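Grikeck (band)

Grikeck were a garage punk band formed in the back of a tire shop in Olelura. Four members for most of their life, five at the end. Known for short sets, one studio album and a long-running fight over who owned the name.

Origins

Singer Nazareno Zanetti and guitarist Vittoria Cirillo had played together in a covers act called Kinton, mostly weddings. Left after an argument over a set list. Drummer Primo Palumbo answered a card in a record shop window. Bassist Benedetta Sala came last, had never played bass, learned on stage more or less. First gig was in December, at the Pellegrini, a bar with a stage the height of a curb. 11 songs, no encore, one broken cymbal stand.

Style

Fast, trebly, few solos. Cirillo used two strings tuned to the same note on most of the early songs, which gives the drone under "Wet Matches" and "Landlord". Zanetti shouted more than he sang, though the later singles have actual tunes in them. Reviewers reached for sixties garage as a comparison. The band said they mostly listened to surf records and radio jingles.

Recordings

A demo tape, 400 copies, sold at shows and never reissued. The album, Cold Side of the Street, was recorded in five days by Gaëtan Lemaire, who also played organ on two tracks and later joined as fifth member. Pressed in a run of 2,000 on the bands own label. Sold out slowly. Two singles followed, both non-album.
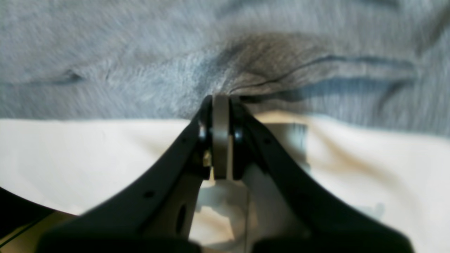
Who wrote the songs?
Cirillo wrote the music for nearly all of them and Zanetti the words – the exception is "Bus Lane", which is Sala's alone, and she sings it too.

Breakup and name dispute

Palumbo quit after a tour of small clubs that lost money. The others tried a drum machine for three shows, badly recieved, then stopped. Zanetti later performed as Grikeck with hired players. Cirillo and Sala objected. Settled out of court: no one uses the name without written agreement from all four founders. Lemaire was not part of the settlement.

Later activity

Cirillo runs a rehearsal studio in Olelura. Sala plays in a country duo. A remastered version of the album came out on 3 July 2024 with both singles added and the demo left off. Liner notes by Lemaire. No reunion shows announced.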